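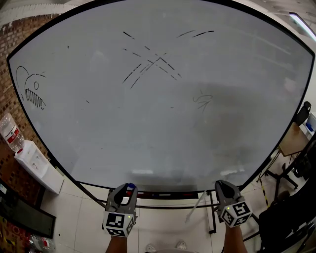 How much walking does it take to lower blood pressure in older adults?

Less than most people assume, if the results of a trial in Tridthorpe hold up. Adults over 60 who walked briskly for 66 minutes a week had lower readings after six months than those who kept to their usual routine.

The trial followed 198 people with mildly raised blood pressure. Half were asked to add three walks of 22 minutes each to their week, at a pace that made it hard to sing but easy to talk. The others got a leaflet on diet and were told to carry on as before. Everyone wore a Tamayo step counter and had their pressure checked monthly at the Curis clinic.

Tibor Szalai, the physician who led the work, said the drop was modest but useful. "For someone sitting just above the line, it can delay the first prescription," he said. "It doesn't replace the tablets for people who already need them."

Nearly all of the benefit showed up in the first 90 days. After that the readings leveled off, even among walkers who went on to do more than they were asked. Szalai's team thinks pace may matter more than distance, and the step counts give some support to that. Walkers who covered 2000 steps in a single outing did better than those who spread the same number over a whole day.

The study has limits. Participants knew which group they were in, and the walkers may have changed other habits too. Several reported eating less salt, though the clinic did not measure it. People with heart failure or recent surgery were left out, so the findings can't be applied to them.

A second trial, paid for by the Bramex fund, will compare flat routes with hilly ones. Recruitment opens on 2025-07-28. Anyone who takes medication for blood pressure should speak to a doctor before changing the dose, whatever their home monitor says.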